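**Progress report to the Gelbridge Fund: shared religious education program, Rendon and Campos congregations**

Fri 8 May

The grant supports a joint program of religious education for children and adults in the two congregations. This report covers the period from November to the present. 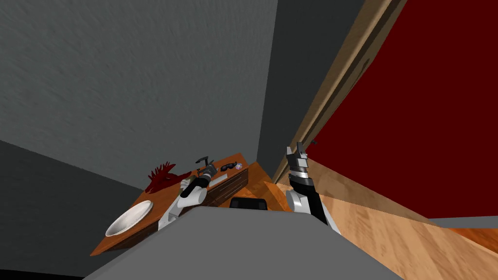 One parent in Campos wrote to us that the combined classes had given her children friends in a second congregation, but that the Sunday drive to Rendon was too long for families with infants. We have taken the point seriously. Beginning next term, the youngest class will meet at both sites, and the older classes will alternate.

**Enrollment.** The program set a goal of 100 participants across all ages. Current enrollment is 70 children and 40 adults. Adult attendance drops in weeks when the evening session follows a congregational meeting, and the two calendars are now being set together.

**Curriculum.** Three of the planned units are complete: sacred stories, rites of passage, and neighboring faiths. The unit on service has been delayed while the Fistovia interfaith council reviews the reading list. We expect its comments before the summer recess.

**Spending.** Costs for books and teacher training are within budget. Travel costs are higher than planned, and we request permission to move unspent printing funds to that line.

**Next period.** Both congregations will vote on continuing the joint program. The results will be sent to the Fund with the final accounts.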